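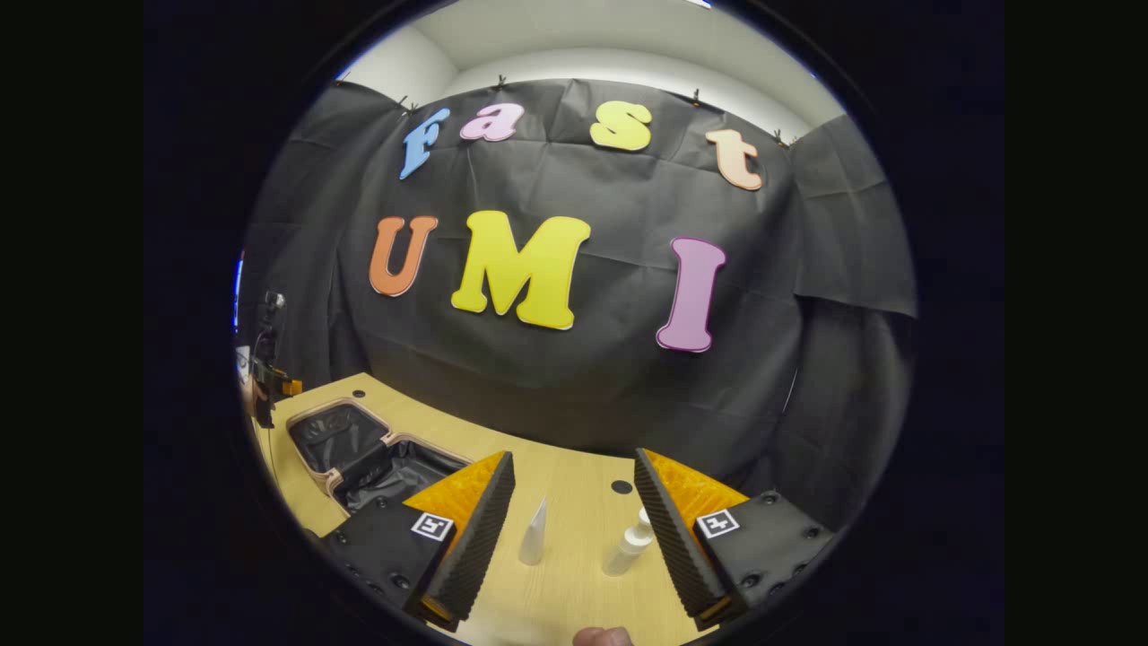

4 min read

Speaker notes – Signs People Can Read, Grolcombe evening session

Hello everybody, and thank you for coming out on a Monday night! (Wait for the back row to sit.)

I want to talk about lettering you make yourself, for bake sales, school plays, shop windows, all of it. I love this stuff. Bright letters on a black cloth still make me happy every single time – yellow especially, it just jumps out at you.

Start with the Morton library story. We had 60 letters to hang for the October book fair and I spaced every one of them with a ruler. It looked terrible! An A next to a V needs less room than an H next to an N, and a ruler can't tell you that. Step back and squint. Move things. Squint again.

Ask: who has run out of room before the last letter? (Hands. Put mine up too.)

Lay the whole word out on the floor first. Then hang the middle letter and work outward.

Next, size. Show the Hinov bus stop poster. Lovely drawing, 2,000 copies printed, and the date was so small my sister missed the show. Pick the 2 things people must know and make those huge.

Capitals or lowercase? Mix them if you like, but read it from across the street before you decide.

Pass around the Sowah paper samples now – the rough one takes paint beautifully, so let people touch it.

Then scissors out, and we all make our own initials.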